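So I lost most of a Monday to a gripper that wouldn't let go.

Some background if you're new. We've been running a bin sorting job in the lab since January, and the code for it lives in a project I named Hallik (please don't ask, I name things when I'm tired). The arm picks a block out of one bin, carries it over, opens its fingers, goes back for another. That's the whole job! A bored toddler could do it faster. But I wanted one long unattended-ish run with clean logs, and for the first stretch I was feeling pretty smug.

Then at cycle 375 it closed on a block, moved, lowered, and just stayed there. Fingers shut. The log said "gripper open, OK" and the arm started its next move with the block still pinched between its fingers. It went down into the pile with that block like somebody mashing a potato, and I slapped the stop button on the pendant. My heart was going pretty good by then, I'll admit it.

What I did next was wrong, so learn from me. I released the stop, hit reset, and reached in to pull the block out by hand. The open command that had been sitting in the queue the whole time picked that exact moment to go through. The fingers popped open and smacked my knuckle. No blood, just a bruise and a very loud word. If it had been a close command I'd be typing this with one hand.
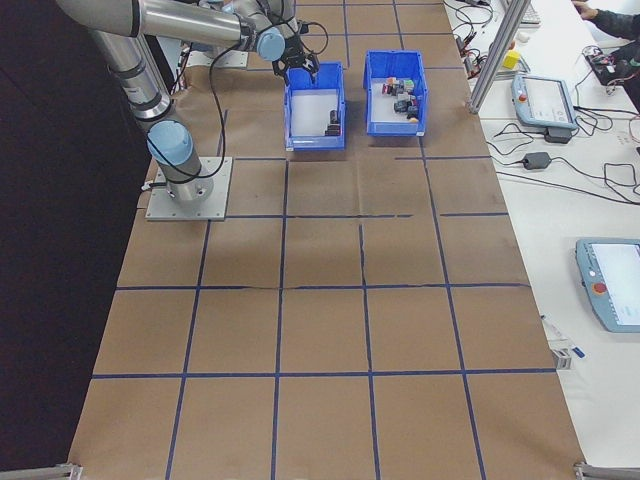

The arm over the left bin, with the taped grid I use for finding my place again.

My first theory was the cable. It loops down from the gripper along the side of the arm, and I've had cables go flaky before, so I wiggled it at every joint angle I could think of. Nothing. I swapped it for a spare anyway and the fault came back within 20 minutes. Then I blamed the power supply, then the firmware, then myself.

The real answer was in the Hallik code. I'd written the gripper driver so it reported success when the command was sent, and never looked at the actual finger position. So any time the bus got busy, an open could sit there waiting while the arm merrily moved on. Going back through the old logs I found 2 earlier runs where the same thing had happened on a smaller scale and I'd written it off as a bad pick. Ugh.

Changes so far:

The driver reads the finger position back and faults out if it doesn't match.
A stop clears the gripper queue completely.
Hands stay out until power to the gripper is off. I've got a note taped to my monitor.

It's been running okay since then – one fault, a real one, and it stopped where it should. I still want to put a proper switch on the gripper supply, and I haven't decided where to mount it yet. If you've done this on a small arm, leave me a comment, I'd love to see how you wired it.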